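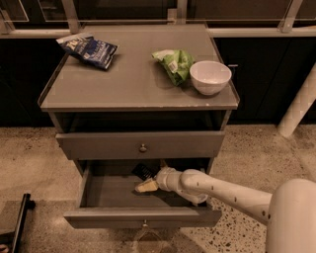

Reporting Crime and the Courts
Handout 4: What the police statement does and does not tell you
Tutor: Sajib Wijesinghe
Revised 8/10/21

Read this before the seminar and bring a marked-up copy of the Rutonis statement. Last year half the group turned up having read only the headline, and it showed.

1. Who is speaking?

Most early crime copy comes from one source. A force or a prosecutor's office puts out a statement, a news agency trims it, and by the afternoon 31 outlets are carrying the same four paragraphs. Students tend to treat this as 31 confirmations. It is one claim, repeated.

Go through the Rutonis statement and underline every verb with no subject. "A weapon was recovered." By whom, and where? "The suspect was known to officers." Known for what? He may have reported a burglary once. I have read this document perhaps a dozen times and still could not tell you who found the weapon.

2. The word "alleged"

I don't share the textbook's faith in this word. Sprinkling it through a story does not make the story fair, and it will not save you from a contempt problem once proceedings are active. Compare:

(a) The alleged killer fled the alleged scene in an alleged stolen van.
(b) Police say a man left in a van. He has been charged with theft and denies it.

Version (b) has no "alleged" in it and is the safer of the two. Say who claims what, and say what the person has been charged with, in the words of the charge.

3. Arrest, charge, conviction

You would think this needed no section. In the February exercise, 2 of the submitted stories had a man "facing jail" when he had been released without charge. Keep the stages apart in your notes as well as in your copy:

Arrested: the police have reasonable grounds to suspect. That is a low bar.
Charged: a decision has been made to prosecute.
Convicted: a guilty plea or a finding by the court.

Foreign cases need more care. Some countries hold people for long periods before anything we would call a charge, and translated reports often pick whichever English word sounds strongest. If you can't find out the stage, write "detained" and keep looking.

4. Case study: the Nudura warehouse raid

The first release said officers had seized "goods worth up to 300 thousand". The second, six days later, said 200. Most outlets ran the first figure and never touched the story again. "Up to" should have stopped everyone. Up to, on what basis? Street value, shop value, insured value? The press office at Nudura gave me three different answers over one phone call, and I am not convinced any of them was right.

The Sampaio paper did the dull thing and waited for the court list. Their piece was short and a week behind the rest. It is the only one of the set that I would still print as it stands.

5. Crime statistics and the tools that sell them

We will look briefly at Prolteo, the mapping service the library has on trial. It colours streets by "risk". I asked how the risk was worked out and was sent a brochure. Use it to find questions if you like. Do not quote it in coursework as evidence of anything.

For the seminar

Rewrite the opening of the Rutonis statement in no more than 60 words, using only what has a named source. If you end up with very little, hand in very little.

Bring a list of the calls you would make next, in order. "Contact police for comment" will be sent back. Which officer, which desk, and what exactly are you asking?

Reading: chapters on contempt and on privilege in the course book. Skip the section on social media, it was out of date when it was printed.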